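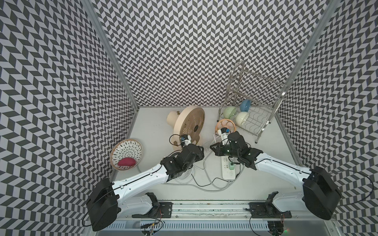 About Tunska

Home Software Our Story Careers Contact

Tunska writes the software that sits between a person's idea of a task and a pair of robot arms carrying it out. We started with a motion planner called Skullow, which we built for our own use and were a little shy about showing to anyone, and it has grown into most of what we do today.

Skullow plans for both arms together. That sounds like a small thing until you have watched two perfectly good single-arm plans meet in the middle of a table! It treats the pair as one body, works out who should hold and who should move, and replans when something on the floor has shifted. We like to try it on household things - desk fans, bowls in a dish rack, a power strip with its cables running every which way - and cables in particular have taught us a great deal of patience. A handheld fan is a nice one too, with a handle that suits a gripper and a head you would rather not bump into anything.

Mavromatis is our perception package. It takes camera views of the workspace and hands the planner a list of objects, with a confidence attached to each, so that the planner can slow down around whatever it isn't sure of. Thin wire and open grilles are still hard for it, and we'd rather tell you so here than have you find out after the install.

Then there is Dorkgate, the logging and replay tool, which began as a weekend script and is now the thing our customers write to us about most. Every run can be played back joint by joint next to the plan that produced it. Our regression suite holds 773 recorded tasks, and no release goes out until all of them have been replayed.

We are a small company and we answer our own support mail, usually with more detail than you asked for. If you have two arms and a job you can't quite get them to share, please do write and tell us all about it. The next Skullow release is due on 4th April, and the notes will go up on the Software page.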